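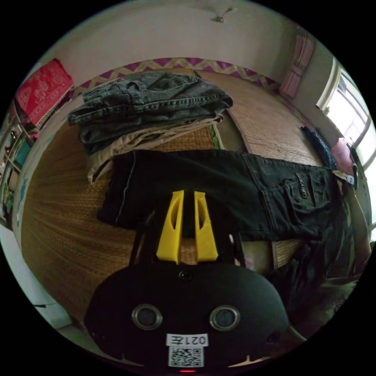 Hand-held gripper with yellow fingers open over a pair of black trousers on a woven mat; folded trousers stacked behind.

Comparing two finger sets on a hand-held gripper using folded clothing

Last updated May 2022

This page covers a bench procedure for comparing finger sets on a hand-held gripper before committing to one for a fabric handling task. It assumes the gripper is assembled, the firmware is current, and the camera stream can be recorded. The finger sets used in these notes are the Zisell tapered set and the Noker flat set. Any two sets that share a mounting pattern can be compared the same way.

What you need

Gripper body with charged battery
Two finger sets and the matching screws
Three or four pairs of trousers in different fabrics, including one denim
A flat mat with some surface texture
Recording software (Jakix logger or equivalent)
A hanging scale or other force reference

1. Prepare the work surface

Lay the mat flat and weigh down any corner that lifts. A textured mat is harder than a bare tabletop: fingertips can catch in the weave, and a set that only works on a smooth surface will show it early. Keep the same mat for both finger sets.

Fold the trousers in half lengthwise and then across. Stack two pairs toward the back and leave one pair stretched out in front. Include one dark garment. Dark fabric gives the camera little contrast at the seams, and exposure problems will appear there first.

2. Mount and zero the fingers

Power off the gripper before changing fingers. Start all screws by hand, then tighten evenly. Power on, close the fingers fully with nothing between them, and store the zero position. Open them and close them again. If the reading has moved, one finger is seated at an angle and needs to be remounted.

Repeat the zero every time a set is changed. Do not copy the value from one set to the other.

3. Check the view

Hold the gripper in working position and look at the live stream. Both fingertips must be visible at full opening and at full close. With a wide-angle lens, straight lines near the border will curve; leave the correction off for this test and record the raw stream.

Lock the exposure on the mat. Auto exposure will drift each time a bright window enters the view, and the recordings from the two sets will no longer be comparable.

4. Run the grasps

Use three grasp types:

Edge pinch: approach the folded edge from the side, close on the top layer only, lift.
Center pinch: approach from above, close on a raised wrinkle, lift.
Waistband: close across the waistband, lift, hold, lower.

Run 200 grasps per finger set, divided as evenly as the garments allow. Refold after each lift. Set the closing speed once and leave it alone. The logger should be set to hold the grip for 2000 ms before release, which gives slow slips time to show.

Mark a grasp as failed if the fabric leaves the fingers during the hold, or if more layers come up than intended. Log the two failures under separate codes. A double pick on the stack is usually an approach height problem, while a slip points to tip surface or closing force.

5. Compare the logs

Export each session and sort by garment first, then by grasp type. The overall success rate hides too much. In our run the tapered set logged over 99 percent on the waistband grasp, and the flat set was close behind. The edge pinch separated them: the flat tips pushed the fold along the mat before closing — the tapered tips went under it.

Denim seams were the exception. On the thick side seam the flat set held better, with more contact area on either side of the ridge.

Common problems

Fingertips catch in the mat: raise the approach height in small steps and rerun the edge pinch.

Stream drops frames: shorten the cable or move to a different port. The Aguiar capture card used here dropped frames at the highest resolution until its buffer was set to 216 MB.

Zero drifts during a session: check the finger screws for looseness, zero again, and discard the grasps logged after the last good check.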